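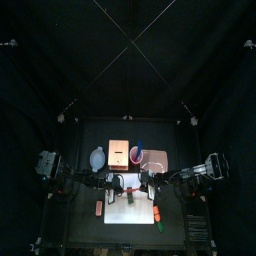 *Work board at the front, light blue bowl behind it at far left.*

**Laying out a small bench: back row and board**

A dark bench top hides dropped parts. A white board laid flat on it gives a contrasting surface for small work, and narrow dark pieces are easy to find against it.

- Keep storage in one row along the back edge. The front half stays free for the board.
- Set the board on the centerline of the table, square to the front edge.
- Stand small blocks upright when the next step needs access to more than one side.
- Place lights on both side walls at equal height. A single lamp throws one hard shadow across the work.

Order of the back row, left to right: open bowl, box, cup, food container. The bowl takes loose parts. Long-handled tools go upright in the cup – handle up, so they can be lifted out without moving anything else. A shallow container with a lid is suited to parts that collect dust.

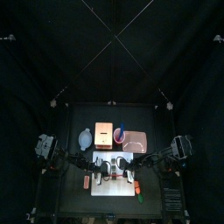 *Back row: bowl, wooden box, pink cup with a blue utensil, translucent pink container.*

Wipe the board with a damp cloth and dry it before small parts go back on. For stains, use 400 grit paper, wet, then 1,000 grit – test on the underside first. Painted boards should not be sanded.

Check the row at the end of each job and return every item to its position. Replace the board when it no longer lies flat.

Notes: E. Zürcher, Ultwood bench series, sheet 29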